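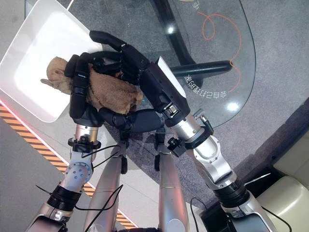

A small brown plush toy, over a glass-topped table with a white tray nearby.

Home | Opinion | Local | Sports | Subscribe

The plush toy problem
By Bok-nam Yoon

Every January the tidying advice comes back, and it always gets to the stuffed animals. Hold each one, we are told. Decide how you feel. Then put the keepers in a nice shallow tray and the rest in a bag for the thrift store.

I don't buy it. Hold a shaggy little bear for ten seconds and of course you feel something. It has fur and a head. A stapler would lose that contest every time, and the stapler gets used.

My sister in Kilville tried the tray method last winter. She bought a set from Yeo for her daughter's room, and by spring the trays held batteries, hair ties and one sock. The animals were back on the floor. She has since bought bigger trays.

What the advice sells is containers. A toy in a tray looks settled, so we stop asking whether a child plays with it. I would like to see people leave the things where they fall for a month and notice which ones move. The ones that travel from bed to couch to car are taken care of already. The others can go, and you don't need to hold them first — that only makes it harder.

Shares 549 | Comments 3

Tõnu Pärn
A month on the floor? You don't have a dog.

plivar_mom
We did the trays. Same sock.

R. Aletti
I'm keeping my bear, thanks.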